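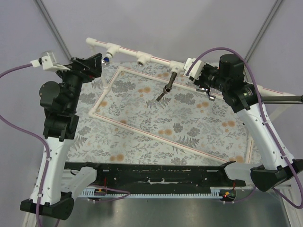
Urkgate, finally finished

By Idalina Fonseca
Posted in December
Print this page | E-mail this to a friend

Done. Credits rolled at ten past one on Tuesday morning, work at eight, no regrets. Well, a few.

For anyone who missed my last post – Urkgate is a puzzle adventure set in a flooded mining town. You play Ellby, a surveyor who turns up to map the place and finds every door in it locked from the inside. No combat. Lots of levers. Lots and lots of reading other people's letters, which is my favourite thing in any game.

The good first. The Filtcombe chapter is lovely. Whole village built on top of a lock gate, and you raise and lower the water to get at diffrent floors of the same houses. I had a page of scribbles for it and only needed a hint once (thanks Tomás). The music there is just a harmonium and a bit of rain. Might go back for that alone.

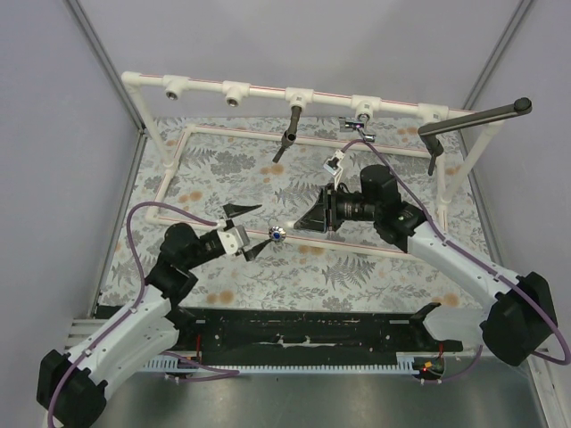

Tablecloth, grey ferns.

Less good: inventory. By the end I was carrying up to 376 bits of paper and there is no search. None! You scroll. Martim says you can pin letters to the map but I never found the button, and he couldn't either when I asked him to show me.

And the Lindemann puzzle. Four dials, the clue is in a diary you can only read before the second flood. Missed it, so I had to brute force the thing with a cup of tea and a bad temper. Filipa reloaded an old save instead, much more sensible.

Ending – no spoilers, but I did sit there a bit after. The last letter got me. Bernardo thinks its a cop-out and we have agreed not to discuss it at dinner.

Found 8 of the hidden lanterns, no idea how many there are. Not going to look it up yet.

Next is probably something short. Suggestions in the comments pls, nothing with fishing in it

Print this page | E-mail this to a friend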